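When I took over the staff canteen at Brodow, the first thing I asked for was a better way to keep soup hot. We serve more than 305 lunches a day, most of them in one mad rush just after noon, and our old bain-marie either boiled the lentils dry or left them lukewarm. So in August we bought the Hovland four-well counter unit, and I've lived with it long enough to have opinions!

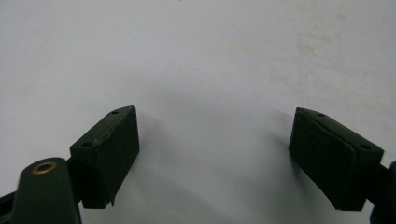 Catering Equipment | Hot Holding

First, the price. Ours came to £2,253 with the pans and lids, through Plinalell, and delivery was another £60. Not cheap, but the Prutum we also looked at was dearer and only had three wells (and a very ugly sneeze guard).

Each well has its own dial, and I love this. I can keep gravy at one end and rice pudding at the other without anybody's lunch suffering. It heats up quickly too - I switch it on when I get in at ten and it's ready well before the first pans come out of the oven.

The drain tap is my big grumble. It sits right at the back, so emptying the thing means crouching down with a bucket and feeling about for the lever. Marit Lundgren, who runs the kitchen at our other site, bought a length of hose for hers and I've now done the same.

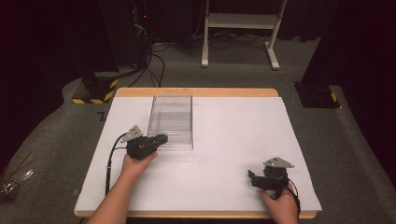
Clear box and white board on the table

Cleaning is fine otherwise. The corners are rounded, so you can wipe it out in one go, and the lids go through the dishwasher. One lid handle worked loose in the second week and Plinalell sent a new one free of charge, no fuss at all.

The queue has got shorter as well, mostly as we're not running back to the stove for top-ups. Our best day so far was 187 people served in the first half hour, and the last bowl of soup was still properly hot.

Four stars from me. Move the tap and I'd give it five.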